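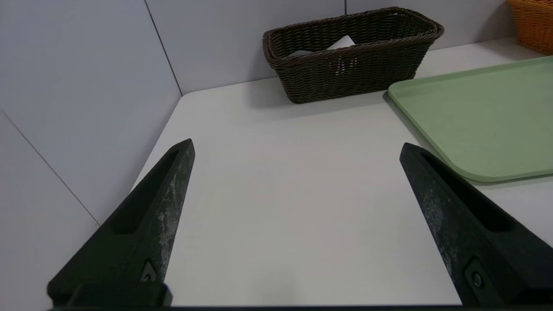
Software Engineer, Manipulation Planning and Tooling
Fitville office, full time, start in April or by agreement

Zonder writes the software that lets one robot arm do small household work on a table: pick things up, put them on a tray, move them to another place, put them away. We do not build arms. We buy them, and we write everything that runs between the camera and the motors. Our group is 11 people, and we look for one more engineer who likes planning code and also does not mind repairing the tools around it.

You will work mostly on Løken, our motion and grasp planner. It is written in C++ with a Python layer on top. Løken takes a list of grasp candidates from the perception side, removes the ones the arm cannot reach, and orders the rest by cost. The ordering works well when objects stand apart. It works less well when they are close together, and this is the part we want you to take over from Marcus Achterberg, who is moving to the perception side.

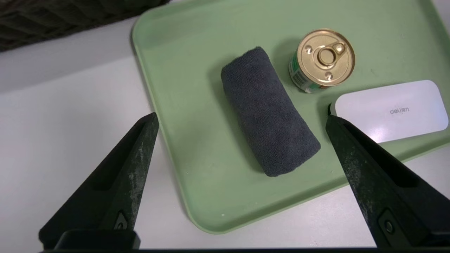

Grasp selection in clutter is the first problem you will get. The planner must choose which object to take first and from which side, and the answer changes when the fingers need space to open. A rolled towel on a tray is soft and forgives a bad angle, but with a small metal can standing close to its end, one finger can push the can before the grasp is closed. Today Løken checks collisions only for the final pose and for a few points on the way. We want it to check the complete closing motion, and to do this within the same planning time as now.

The second part of the job is Plilloleo, our replay and labeling tool. It loads a recorded episode, shows the wrist camera together with the joint data, and lets a person mark where the plan went wrong. We have 152 scene setups in the test set and more than 1,000 recorded episodes, and the tool becomes slow when someone filters over all of them. Shoshana Whitlock maintains it now in half of her time. She would be happy to share it.

What you will do
Extend the collision checking in Løken and write tests for it
Run your changes on the real arm, not only in simulation
Read failed episodes in Plilloleo and decide with the perception people whose bug it is
Make the filter and search in Plilloleo faster
Review code from colleagues, and answer when they review yours

What we ask
At least 2 years of work with robot software, in a company or in a research lab
Good modern C++ and enough Python to write a clean script
Practical knowledge of kinematics, frames and transforms
Experience with one motion planning library. It is not important which one.
Written English that other people can follow. Many of us have another first language, so we do not ask for perfect grammar.

Good to have
Work with depth data or point clouds
Some experience with web front ends, for Plilloleo
Patience with calibration

A degree is welcome but we do not require it. If you miss one of the points above, please apply and tell us what you have in its place.

How we work
The arm is shared between all projects, and there is a booking list for it. The mornings are usually for experiments and the afternoons for code. You can work from home two days per week, but the rest of the time we need you at the robot. There is one short meeting each day at 9:30. We do not have on-call duty.

You will report to Cletus Benavides, who leads the planning group. In the first month you share a desk corner with Wendell Doucet — he knows the build system best and will help you to get the first change merged.

How to apply
Send a CV and a short letter, one page is enough, through the form on our jobs page. Please add a link to code you wrote, or a short text about a planning problem you solved, if your code is not public. We do not give homework puzzles. The interview has two parts: a video call with Cletus and Shoshana, and then a half day in Fitville where we look at failed episodes together and you try to change something small in the planner. We pay the travel.

We read applications as they arrive and answer each one, also when the answer is no. Questions about the contract, salary or visa go to Marcus Pennington in the office. Questions about the technical work go to Cletus. Please write "planning position" in the subject line, so your message comes to the right person.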